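Calluvon es un laboratorio de metrología dimensional y ensayo de materiales plásticos. Trabajamos para fabricantes de envases, juguetes y pequeño electrodoméstico que necesitan comprobar sus piezas antes de liberar un lote.

## Origen

El laboratorio se constituyó como departamento interno de Panganiban, fabricante de moldes de inyección, y se separó de la matriz cuando la demanda externa superó a la propia. Amparo Bermúdez dirigía entonces la sala de medición y hoy es directora técnica. Iker Arrieta se incorporó en junio de ese mismo ejercicio y lleva la planificación de ensayos y la relación con los clientes.

## Qué hacemos

- Verificación dimensional de piezas inyectadas y mecanizadas.
- Control de planitud, espesor de pared y contracción tras el desmoldeo.
- Ensayos de tracción y flexión en probetas normalizadas.
- Envejecimiento térmico en estufa, con ciclos de hasta 1.000 horas.
- Redacción de planes de muestreo y fichas de inspección.

No certificamos producto ni emitimos marcas de conformidad. El informe recoge el valor medido, la incertidumbre asociada y las condiciones de ensayo — la decisión sobre el lote corresponde siempre al cliente.

## Instalaciones

La nave tiene 800 metros cuadrados, de los cuales 80 corresponden a la sala climatizada. La temperatura de referencia es de 20 °C y las piezas permanecen en la sala el tiempo de estabilización indicado en el plan de ensayo. Recepción de muestras, corte de probetas y archivo ocupan zonas separadas, con registro de entrada y salida en cada una. 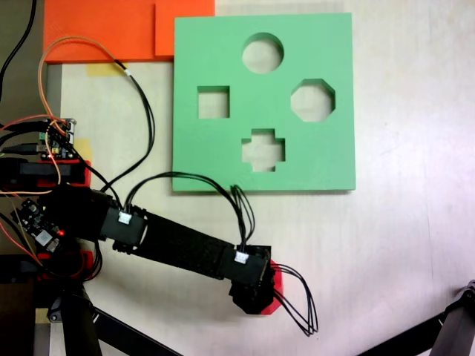
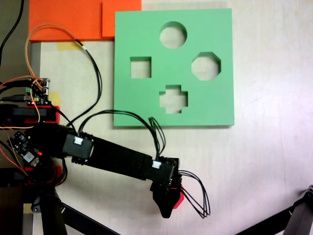
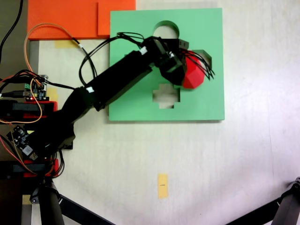

**¿Qué plazo tiene un informe dimensional ordinario?**

Cinco días laborables desde la recepción de las piezas y del plano acotado. Si el plano llega después, el plazo se cuenta desde su llegada. Los ensayos de envejecimiento se presupuestan aparte, con calendario propio.

## Método de trabajo

Cada encargo se abre con un número de expediente y un plan de medición que el cliente aprueba por escrito. Las cotas críticas se miden por duplicado, con operarios distintos. Cuando la diferencia entre ambas series excede el límite fijado en el plan, se repite la medición completa y el informe conserva las tres series.

Los datos se gestionan con Bandeline, nuestra aplicación de trazabilidad, que vincula cada valor con el instrumento empleado y con su última calibración. El archivo reúne más de 790 expedientes cerrados. Las muestras se conservan durante seis meses — salvo indicación contraria del cliente — y después se devuelven o se destinan a reciclado.

## Formación

Impartimos cursos de lectura de planos y tolerancias geométricas para personal de taller, en grupos reducidos y con piezas del propio cliente. El temario se prepara junto con Karkley, empresa de formación industrial con la que compartimos aula y parte del material didáctico.

## Contacto y entrega de muestras

La recepción abre de 8:00 a 14:30. Las piezas deben llegar identificadas con referencia, número de cavidad y material. Las consultas técnicas las atiende Amparo Bermúdez; los presupuestos y plazos, Iker Arrieta.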